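The Table We Almost Gave Away

I have been meaning to write about our kitchen table since December, when we very nearly let it go to a couple two streets over who had answered our ad within the hour and offered to bring their own truck. I'm still a little embarrassed at how close it was. The ad was up, the chairs were stacked in the hallway, and I had already picked out a replacement from a shop called Clamow that does those tall counter-style tables with the matching stools (lovely stools, I will say that for them).

What stopped me was breakfast. I sat down that morning with my coffee and the local paper, the way I have done for years now, and I thought, well, where exactly am I going to do this on a stool? My feet don't reach the ground on a stool! I called the couple, apologized more than was necessary, and they were very gracious and bought a dresser from us instead.

We found the table when we first moved to Magaña, which had 1,573 people in it according to the sign on the way into town and felt to me like it had a good many fewer than that. We came from an apartment where we ate on the couch with plates on our knees. The house had a kitchen bigger than our old living room and nothing to put in it. For the first few weeks we used a card table with one leg that folded up whenever it felt like it, and I lost more than one bowl of soup that way.

Then there was a yard sale out on the Prukard road, in a barn that smelled like apples and motor oil, and at the back under a stack of curtains was the table. The woman selling it wanted 30 dollars. I didn't haggle, which my husband still brings up. It took both of us and her grown son to get it into the wagon, and we drove home at the pace of a parade with the back door tied open with clothesline.

Since then it has been a desk, a sewing bench, a sick bed for a very old cat, and the place where we've spread out every tax return and every jigsaw puzzle. At Thanksgiving we put both leaves in and get 7 people around it if somebody doesn't mind the corner with the table leg. That somebody is generally me, and I really don't mind. I can reach the stove from there.

I'm not very good about taking care of it, I should admit. My mother waxed her furniture twice a year and would have had a word to say. I wipe ours down after supper with a rag and warm water and a drop of dish soap, dry it with a towel, and call it done. A neighbor swears by a polish called Laltidska that she orders through the mail, and she brought me 2 tins of it last spring as a thank-you for watching her chickens. I've opened one. It smells wonderful, like oranges and a church, and I've used it on the bookcase and the banister and somehow never on the table, maybe because clearing everything off the table takes a whole afternoon of its own.

I did finally get around to fixing the wobble, with a folded piece of felt glued under one foot. It took five minutes and I had put it off for years.

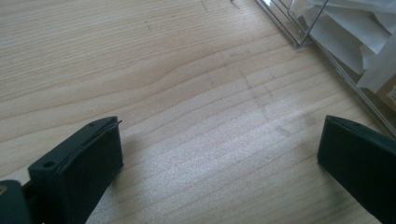

Anyway, the chairs are the next thing. The table has stayed, but the chairs came with the card table and they have earned their rest, so I'm looking for four or six that are sturdy, don't have to match, and have a seat low enough that my feet touch the floor. If you're cleaning out a garage anywhere near Magaña, leave me a comment before you haul anything to the dump. I'll bring the clothesline.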